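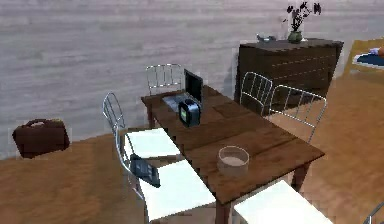
How long each day should a wrist splint be worn for carpal tunnel symptoms?

Category: Orthopaedic supports and braces
Asked by Zulema Carrasco, Jan 9, 2025

I have been advised by my family doctor to use a wrist splint for numbness in the thumb and first two fingers of my right hand. The splint is a Kaston rigid model with a removable metal stay along the palm side. The instruction leaflet covers sizing and washing in some detail but is silent on wearing time. My employer's health and safety officer has suggested that I wear it throughout the working day, while the pharmacist recommended nights only. I would appreciate guidance on which is the usual practice, and on whether the stay should remain in place at all times. I perform general clerical duties and do not lift anything heavy.

Answer from Constanza Urrutia, occupational therapist (retired)

The customary starting point is to wear the splint overnight, every night, for a period of several weeks, with the wrist held in a neutral position. Many people sleep with the wrist bent, and this raises the pressure on the median nerve. Daytime use is generally reserved for particular tasks that bring on symptoms, such as prolonged driving or holding a telephone. Continuous wear through the day is not normally advised without the direction of a clinician. It may lead to stiffness, and users often compensate with the elbow and shoulder in ways that produce fresh complaints.

With regard to the metal stay, please note that many stays are supplied with a pronounced upward curve. That position is intended for wrist sprains and general support and may be unsuitable for nerve compression. The stay can usually be withdrawn from its pocket, straightened by hand until the wrist lies level with the forearm, and reinserted. The fitter at the point of sale will ordinarily do this on request. The stay should remain in place overnight, as the fabric alone will not hold the wrist.

Straps should be firm but should not leave deep marks. If the fingers become cold, pale or more numb than before, the splint is too tight and should be loosened at once. The edge at the palm should finish below the crease at the base of the fingers, so that a full fist can be made. Should there be no improvement after six weeks, or if you notice weakness of grip or wasting at the base of the thumb, you should return to your doctor and ask about nerve conduction testing.

Answer from Libor Tichý

I wore mine day and night and had no trouble with it. The Tesard one is more comfortable than the Kaston in my opinion, although the colour shows the dirt. Check your extended health plan before purchasing. Mine reimbursed up to $400 per year for braces but required a prescription dated before the receipt.

Comment from Elba Bravo

Further to the above, members are reminded that coverage differs between plans. Some insurers classify an off-the-shelf wrist splint as a medical supply and others as an orthosis, and the two categories may carry separate limits. It is advisable to obtain the wording in writing before submitting a claim.

Answer from Trinidad Villalba

I concur with the first answer on night use. I would add two points concerning care of the splint. The lining should be hand washed in lukewarm water with a mild soap, with the stay removed, and dried flat away from direct heat. The hook fasteners should be closed before washing, otherwise they gather lint and lose their hold. A spare liner sleeve worn under the splint will reduce perspiration and lengthen the interval between washes. The MacRitchie catalogue lists these in 2 lengths, and the shorter is sufficient for most adults.

Persons with diabetes, fragile skin or reduced sensation should inspect the skin each morning when the splint is taken off.

Reply from Zulema Carrasco

Thank you to all who responded. The stay in mine did have an upward curve, and the fitter at the Rusham branch has now straightened it. I will use the splint at night only and will raise the matter with my doctor again if the numbness persists.

Status: Answered
Related topics: Choosing between left, right and reversible splints; Thumb supports for arthritis; Replacing worn hook fasteners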